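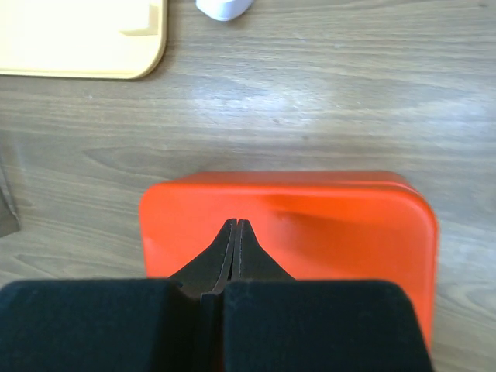
Zirow's planning software positions a two-finger gripper over an orange-red box on a tabletop. (Photo: Zirow)

Zirow Releases Version 2 of Its Grasp Planning Software for Tabletop Handling

OKPORT, 12 July 2025 – Zirow, a developer of control and perception software for robot arms, today announced the general release of Zirow Planner 2. The new version combines wrist-camera perception, grasp selection and motion planning in a single package and is available immediately to all customers with a current support agreement.

Earlier versions of the product treated perception and planning as separate stages. The arm stopped at a fixed viewing point, built a list of objects on the work surface, and then carried out a complete motion before looking again. Zirow Planner 2 continues to update its estimate of an object's position during the approach and corrects the path of the gripper until the fingers begin to close.

"Customers asked us for fewer stops and fewer settings," said Renata Pereyra, chief executive of Zirow. "A good part of this release consists of removing parameters that operators had to tune by hand whenever the objects on the table changed. The planner now works most of them out from what the wrist camera sees."

The release also introduces a revised method for selecting grasps on flat and low-sided objects, such as trays, lids and shallow boxes. Items of this kind offer little height for a gripper to hold and often have smooth or glossy surfaces that reflect overhead light. The planner evaluates opposing sides as well as single rims, where one finger is placed over the object and the other outside it.
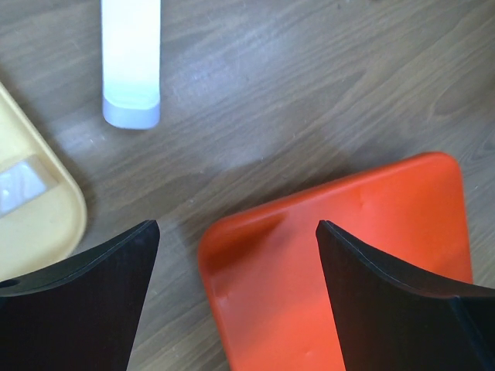

Clearance is checked against every object the system has detected, including those only partly in view. If a finger would pass too close to a neighboring item, the planner rotates the wrist or selects a different point along the rim before motion continues. Where no acceptable grasp is found, the software reports the reason in plain text and holds the arm in position until an operator responds.

Zirow evaluated the release on a set of 156 household and packaging items, arranged in 624 tabletop layouts. The layouts were assembled at the company's Okport laboratory under the direction of Dénes Bognár, head of perception. The item list and layout files are included with the software so that customers can repeat the evaluation on their own equipment.

"Reflections on the work surface and on plastic parts were our main source of position error in the previous version," said Bognár. "We retrained the edge detection with those cases in mind. We also changed how the planner handles uncertainty. A doubtful edge is now given a wider margin, and the margin is reduced as the camera comes closer."

The new version was developed with Takács, a systems integrator that has used Zirow software since the first public release. Engineers at Takács reviewed the programming interface and submitted 116 change requests during the preview period. The resulting interface keeps existing task scripts working, with the exception of scripts that call the former viewing-point commands. A conversion tool for those scripts is supplied.

"Our engineers spend much of their time on the code between the camera and the arm," said Ernő Szalai, technical director of Takács. "Having one log for both sides makes it much easier to find out why a particular grasp was chosen."

Recorded runs can be replayed in Drorkow, Zirow's desktop tool for inspecting camera images, planned paths and gripper commands on a common timeline. An updated version of Drorkow is included with the release. Support for a second fixed camera is planned for December.

Customers may download Zirow Planner 2 from their account page. The preceding version will continue to receive security fixes.

About Zirow
Zirow develops perception, planning and control software for robot arms used in handling and laboratory work. The company is based in Okport.

Media contact
Kornél Pintér
Corporate Communications, Zirow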